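Mirrors, a mezzanine and no new sandals

I went in for a shoe rack. That was the whole plan, written on the back of my hand in biro, and I came out two hours later with a headful of ideas about mirrors and a receipt for something else entirely.

If you don't know Desano, it's the big shop on the Prevavstead road, past the garden centre and the turning everyone misses. I hadn't been since June, when I bought a pair of sandals that fell to bits on a pebble beach (still cross). Parking was 800 for the afternoon, which I grumbled about all the way to the door.

Anyway, our hallway. It's long and thin and dark, and everything in it is brown. Hrnčiar, my favourite little repair shop, once quoted me 3000 to redo the old hall stand, so that's been living under a sheet ever since. What I want is something pale and a bit silly by the front door, with curly bits on it, the sort of thing my gran would have dusted with a toothbrush!

And then I found myself stood in front of just the thing.
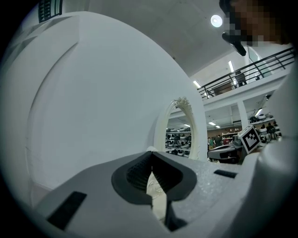

The oval mirror at Desano, scrolls and all, with the shoes showing in the glass.

I love that little crest at the top. I love that it's white, too, as I'd always assumed fancy frames had to be gold, and gold would look daft next to our coats. I've since measured the wall twice and a smaller one would fit nicely between the hooks and the meter cupboard, so I'm now hunting through the Haner catalogue every evening with a cup of tea.

The receipt, by the way, was for a doormat and six coat hangers. The shoes are still in a heap at the bottom of the stairs.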